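Student Project Report
Open Day Visit to the Cluvier Robotics Lab
Hsin-yi Tseng
Robotics Elective, Spring Term

1. Background

Our class went to the open day at the Cluvier lab in March. There were 23 of us plus two teachers. The assignment was to pick one demonstration, watch it more than once, and write up how the robot was set up and what we learned from it. I picked the tabletop arm in Room 12, where the tasks use small musical instruments. Most of my classmates picked the warehouse carts in the Pima hall, so I had more time to ask questions than I expected.

2. What the demonstration was

The arm is fixed to the edge of a table and has a two-finger gripper. A small camera is mounted at the wrist, so it moves with the hand and always has the fingers in its view. The objects on the table were a small red drum and a white plastic tray with two wooden drumsticks in it. The task for visitors was called "pick and place back." The arm takes one drumstick out of the tray, holds it over the drum, and returns it to the tray.

The staff member running the table told us the arm can reach up to 460 millimeters in the direction of the drum. Past that the elbow joint is nearly straight and the motion gets rough, so they keep everything closer in.

3. How it was run

Each run started with the fingers closed. The operator moved the arm with a handheld controller for the first few runs, then switched to the trained program. The program was built from 430 recorded runs, all done by hand by people in the lab over the winter. I asked if that was a lot and was told it was on the small side for this type of task.

Between runs the operator changed the angle of the tray a little. The drum was moved less often. I asked why the tray was not lined up with the table edge, and the answer was that a program trained on one angle only tends to fail when the angle changes.

4. Observations

The drumsticks were harder for the arm than I thought they would be. They are thin and round, and when two of them lie side by side the fingers have to go down in a narrow space. On one run the gripper closed on both sticks. The operator stopped it there and reset.

The rim of the tray also mattered. It is low, but if a finger came down on it the arm stopped by itself - there is a force limit in the software. This happened twice while I was standing there.

The drum gave less trouble because the arm only had to hover over it. One student asked for it to hit the drum. That was not part of the program, but the operator did it with the controller and it was fairly quiet.

Lighting was another problem. The blinds had to be pulled halfway in the afternoon when sun came in on the table. I did not get to see a run with the blinds open.

5. What I would do differently

I should have timed the runs. I wrote down which ones worked but not how long they took, so I can't compare the controller runs with the program runs. I also missed the first part of the safety talk and had to copy those notes from a classmate - they are in the appendix.

For our own project the useful part was the tray. We had been planning to put our parts straight on the table, and now we will use a shallow tray and change its angle during recording.

6. View from the wrist camera 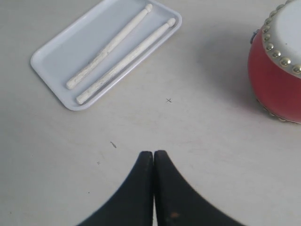 Why did the lab record the training runs by hand?
The program learns from examples of a person doing the task with the controller, and the lab had no earlier recordings with drumsticks to start from.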